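### 3.2 Classification of box contents

The sample consisted of 212 open cardboard boxes holding small household goods, recorded in Urnik and Trellonau in November. Together they held 1291 items. Each item was entered once, under the box it was found in, and coded for type, outer covering and position relative to the walls of the box. Kitchenware and bedding were excluded, as both are covered by the earlier Marinho survey, and so were boxes with sealed flaps.

Type was coded by ordinary household use: toys, ornaments, stationery, printed cards, toiletries, packaged goods and other. Where the use of an item could not be judged from its outside, it was coded as other, and no package was opened to settle the matter. Colour was noted as free text and was not analysed.

Outer covering was harder to code. The scheme first drafted had two values, bare and wrapped, and the two coders disagreed mostly over items in a loose sleeve or thin film through which the contents could partly be made out. A third value, translucent, was therefore added and the sample recoded by Hinata Ogura. Of the 1291 items, 624 had a covering of some kind under the revised scheme. Printed retail boxes were treated as a covering only if they were closed on every side that could be inspected.

Mixed boxes, defined as those with at least two types and at least two coverings, caused most of the remaining difficulty. Soft and rigid goods lay together with no divider, and small pieces tended to be hidden by larger ones. The box in Figure 2 is of this kind: a yellow plush bear sits toward one wall, while a black card with gold lettering and a fluffy white pom-pom topped by a beaded bracelet lie near each other. The long pink item held upright over the box was coded as translucent on account of the crinkled plastic wound around its middle and lower sections, although its upper end is a flat, folded sleeve. The green and white printed box resting on the rim was coded under position as "edge", a value the Arden scheme does not have and which we added for goods neither inside the walls nor clear of them. 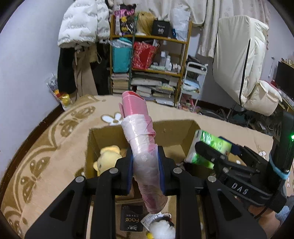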